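Gendis cell

The Gendis cell is a simulated robot workcell used for practising how an arm picks things up and sets them down on ordinary household furniture. It was built at Cirncombe and is looked after by Finn Ackermann, whose notes are the source for most of what is written about its upkeep. The cell has no bolts or cables, but it needs a surprising amount of care, and the routine that has grown up around it is a delight for anyone who likes machines kept in good order!

Layout

The work surface is a wooden chair with a spindle back, standing on a dark floor. A chair seat makes a lovely test bed: it is small, it is raised, and the backrest gets in the way of the arm just as it would in a real kitchen. The arm is white with rounded casings and carries a black parallel-jaw gripper. Among the things it handles is a translucent blue block with a pointed lower tip, which has to be brought in close to the spindles and lowered until the point is almost on the wood.

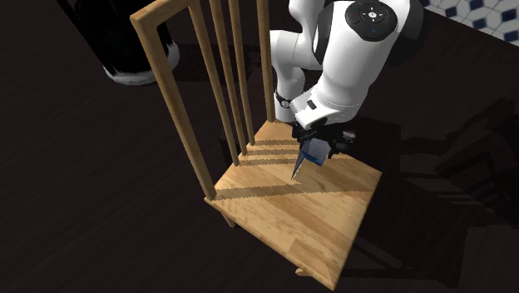
Setting up

A new set-up begins with the Brirkden file, which holds the position of the arm's base and the height of the seat. The arm is sent to its rest pose, the gripper is opened and closed five times, and the fingers are checked for level. Only then is an object loaded. The approach to the seat is tried first at low speed, with the jaws empty - a step that Ackermann's notes underline twice.

Each full check is made up of 200 short runs. The version marked 11/18/18 raised the number of stored starting poses from 101 to 301, and it remains the one most people mean when they speak of the cell.

Looking after the contact settings

Most repair work concerns contact, the rules that decide what happens when a finger meets an object. If these are too soft, the finger sinks into the surface; if they are too stiff, the object can jump away. Cartons are especially good at showing up such faults, having broad flat faces and thin edges. With the blue and white milk carton, the usual check is made with a finger of the gripper against the printed side panel, and the outline of the carton is compared with the shape used for contact. The two shapes are stored apart and may drift out of step after an edit.

The shadows are left coarse, with stepped edges, on the wood of the work surface. Smoother ones were tried under the Saraç lighting set and slowed every run, so the old setting came back.
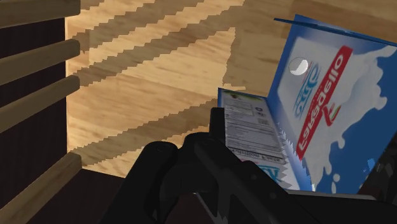

Can the same contact settings be used for every object?

They can be shared as a starting point, but each object keeps its own values for weight and grip. A carton and a solid block behave very differently once the jaws close, and copying one set over the other is a common cause of dropped objects.

Known faults

The best-known fault is a slow creep in the jaw opening after a long series of runs. Reloading the gripper cures it. A second fault, in which the arm takes a path too near the backrest, was traced to an old seat height left in the Brirkden file. Both are easy to put right - and rather satisfying to track down.

Contact the editors | © Cirncombe Workcell Pages | Back to top

This site uses cookies to remember your reading settings. Accept | Decline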